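4. Thread State Estimation with Fixed and Wrist Cameras

4.1 Task and setup

The policy described in Section 3 operates on a surgical robot with two instrument arms. The task is interrupted suturing of a straight incision in a synthetic skin pad. Each stitch is divided into four phases: needle pass, pull-through, knot tying, and tail cutting. The work in this section concerns the second and third phases, where most of the failures in our earlier trials occurred. In those trials the controller knew the pose of both instruments well enough but had a poor estimate of where the thread was, and it would close the jaws on empty space or pick up a tail left over from a previous stitch.

We therefore separate the problem into two parts. The first is to find every visible piece of dark thread on the pad. The second is to decide which of these pieces is the active strand, meaning the one that is connected to the stitch being worked on. The second part is harder. Pads are reused across trials and are not cleaned between them, so cut fragments and old knots stay on the surface. We kept this condition on purpose, as a clean pad makes the association step look easier than it is.

Each recording contains synchronized streams from a fixed camera that covers the incision and from small cameras mounted at the instrument wrists. The fixed view gives the position of the strand relative to the wound line. The wrist views give the local geometry near the jaws but move with the arm, go out of focus close to the lens, and are often blocked by the instrument itself. Figure 4 gives two samples from each type of view.

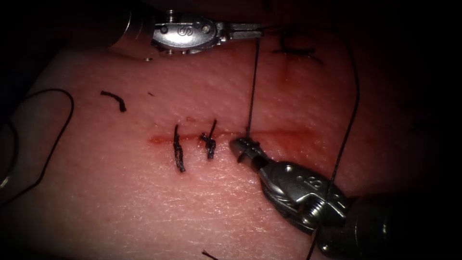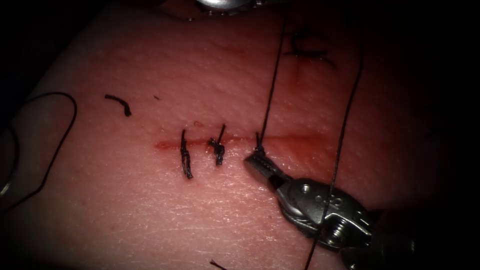
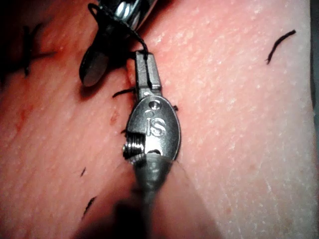
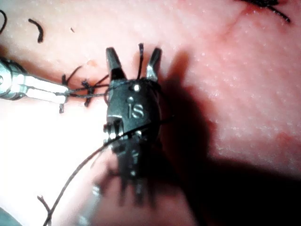 Figure 4. Sample input images. First and second: fixed camera, with tied stitches to the left of the lower instrument. Third and fourth: wrist-mounted cameras, with both instruments partly in view. Cut thread is present on the pad in all four.

The first image in Figure 4 is a favorable case. The strand drops almost vertically from the closed jaws of the upper instrument to the incision, and its visible length can be traced without a gap. In the second image the upper instrument is almost entirely out of view, and the strand rising from the third stitch leaves through the top of the image. A second length of thread crosses in front of the lower wrist. A tracker that simply prefers the longest connected curve can select this second length, so curve length alone is not used as a cue.

The wrist views show a different set of problems. In the third image the thread is clamped at the tip of the jaws and can be followed only until it curls behind the second instrument. In the fourth, a long strand crosses the dark housing of the nearer instrument, and contrast between thread and background is very low over that stretch. The bright left side of the same image also reduces surface texture, while the shadow at lower right covers a large part of the tissue.

4.2 Annotation

The training set consists of 4,000 images drawn from 11 recording sessions. Annotators marked thread as open polylines and assigned each polyline one of three labels: active, tied, or loose. Where a strand passed behind metal, the line was ended at the point of occlusion and a link was added to the segment on the other side if the annotator could establish the connection from neighboring images in the sequence. Links that could not be established were left blank and were excluded from the association loss.

Of the full set, 2,066 images contain at least one occlusion of the active strand by an instrument. A further 341 images were held out for testing. The held-out images come from sessions not used in training, so that fragments in the same resting position do not appear in both sets. Labels were checked by Ravindra Bisht, and disputed cases were settled by going back to the full sequence.

4.3 Association method

Detected segments are treated as nodes in a graph. An edge is proposed between two segments when their end points are close and their end directions agree, or when both end at the outline of the same instrument. Instrument outlines are rendered from the joint encoders and corrected with the Stulard contour alignment step described in Section 3.3. Without this correction the rendered outline drifts by enough to attach a loose fragment to the jaws.

Each edge receives a cost from curvature, gap length, and agreement with the previous time step. The active strand is the lowest-cost path that starts at the current stitch and ends at a jaw, at the image border, or at a free tail. Allowing the border as an end point is necessary for the fixed camera, where the upper instrument frequently holds the thread above the visible area.

Estimates from the fixed and wrist views are combined only when both contain the same jaw tip. In all other cases the fixed view takes priority for the global path, and the wrist view is used to refine the grasp point. We tried averaging the two estimates at every step and dropped it, as a single bad wrist estimate was enough to pull the path onto a neighboring tail.

4.4 Observed failures

Two kinds of error remain in the held-out images. The first is a swap between the active strand and the tail of a tied stitch, which occurs when the jaws rest directly on the incision and hide the exit point. The temporal term corrects most of these within a few steps, but a swap that begins at the start of a sequence has no earlier estimate to compare against. The second is early termination of the path on dark metal. Raising the detector's sensitivity recovers some of the missing thread and also adds false segments along cables and housing edges.

Neither error was reduced by adding more images of clean pads. Adding images with old stitches near the wound line reduced the first kind and left the second unchanged. The effect of both on closed-loop knot tying is examined in Section 5.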